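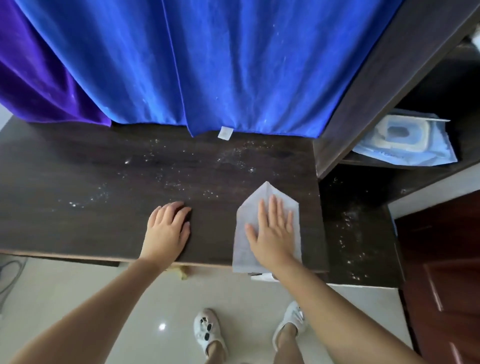

A folded tissue goes to work on one of the desks. Most of the crumbs were toward the back.

Mindisby clears its desks, crumb by crumb

MINDISBY, 24/11/2025 – The Hijazi Reading Rooms closed to readers for one morning so that every desk in the building could be wiped down by hand, an event the management had been calling "the reset" and everyone else had been calling dusting.

The rooms have 61 desks, most of them bought in 1999, when the building stopped being a furniture showroom and kept a fair amount of the furniture. Food has been banned at all of them from the start. The crumbs suggest some flexibility on this point.

"I found what I believe was a sesame ring," said Rami Zein, who manages the rooms and took the five desks nearest the stairs. "I'd like to say I was surprised, but I have seen people carry them in under their coats."

The work was supposed to be done with microfiber cloths. The cloths were ordered from Vudik, the office supplier on the corner, and arrived the next afternoon in excellent condition. Paper tissues were used in the meantime. Hiba Saab, who wrote the cleaning instructions, added a line in pen advising people to fold the tissue first, press flat and pull toward the front edge, with a hand held underneath to catch whatever came over.

Opinions on the method differed. Elie Dabbas, a law student who came to help and stayed for the coffee, said a tissue mostly introduces the crumbs to one another. Walid Jaber, at the next desk, said it works fine if you go slowly and don't talk so much.

Then there is the matter of the curtains. The velvet ones, blue and purple, were hung behind the desks to keep out drafts, and velvet holds on to lint the way the front office holds on to lost umbrellas. Several readers have pointed out that wiping a desk under a dusty curtain is a job with no natural end. Zein said the curtains would be taken down and brushed before the end of November, once somebody finds the tall ladder.

He was firmer on the subject of wood polish. A can of Resel was offered by a well-meaning member and turned down. The last time polish was used, in the upstairs room, notebooks slid for a week and one reader lost an entire set of index cards to the floor.

The doors opened again at noon. By then a short line had formed on the steps, and Fares Awad, who has used the same seat for 9 years, was at the head of it with a thermos and a paper bag. Asked what was in the bag, he said it was documents.

The rooms keep their usual hours for the rest of the month. Readers are asked to brush off their desks before leaving, and to use the bin by the entrance for tissues, wrappers and any documents with sesame on them.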